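Is a flat-rate card better than a grocery rewards card if I only spend a little on food?
Asked in: Cards and Rewards
3 answers

I shop for two people, mostly at a regular supermarket in Granddale, and last year the grocery bill came to $1,506. My bank keeps pushing the Brestari card at me. It pays 5% at supermarkets and 1% everywhere else, and it has a $36 annual fee. What I carry now is the plain Gernivis card, 2% on everything, no fee.

The mailer says I would "more than double" my grocery rewards. I have my doubts. Has anyone run this with a normal-sized food budget and not the huge one they always use in the ads? I pay in full every month, so interest doesn't matter. Does the fee eat the whole thing?

Answer 1 (accepted)

Run it both ways and ignore the mailer.

Gernivis at 2% on $1,506 gives you $30.12. Brestari at 5% gives you $75.30, but take away the $36 fee and you are left with $39.30. So you come out ahead by $9.18 for the year, and that is if every dollar codes as a supermarket. "More than double" is only true if you pretend the fee isn't there.

Then look at what doesn't code. Warehouse clubs and big-box stores often don't count as supermarkets, and it's the store's merchant code that decides, whatever is in your cart. Suppose only $1,075 of your spending gets the 5%. That's $53.75. The other $431 earns 1%, or $4.31. Total $58.06, minus the fee, $22.06. Now you are $8.06 behind the card you already have.

And if you get lazy and use the new card for gas and everything else, you give up a full point on all of it. I'd stay put. Two more things to check before you decide:

Is the fee waived the first year? If so it might be worth a look for one year, with a reminder set to cancel or downgrade.

How do they pay the rewards? Some cards make you reach a minimum before you can cash out. With your spending you could wait a long time to see any of it.

– Periklis Dimitriou

Comment from the asker: Thanks, this is what I wanted. Two of my regular stores are big-box so I'm probably in your second case.

Answer 2

Get the Brestari, I love mine! 5% is 5%. There was a bonus when I signed up too and it paid for the fee.

Reply from Periklis Dimitriou: A bonus pays once. The fee comes back every year. Also, what did you have to spend to get it? If the answer is more than you would normally spend, I wouldn't call it free money.

Answer 3

I had the Tzavaras store card for a while, so a slightly different case. It gave a discount at one chain only and I found myself driving past a cheaper store to use it. Check your receipts before trusting any of these. My "rewards" were smaller than what I was overpaying on milk and cereal.

If you do switch, make one small purchase at each of your stores first, then look at how it shows up in the online statement after 30 days. Customer service told me one thing about my store and the statement said another – I'd go with the statement.

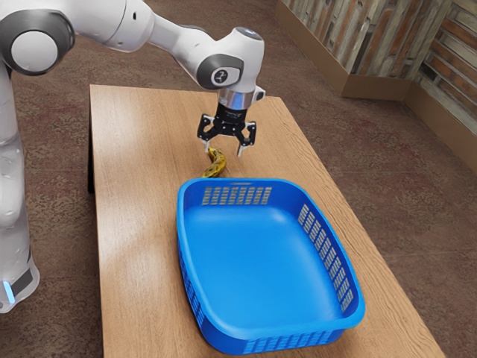

White robotic arm over a light wooden table (computer rendering)

Also, don't close the Gernivis card if you try another one. There's no fee, so it costs nothing to leave it in a drawer, and closing an old card can ding your credit score.

Last edited 26th March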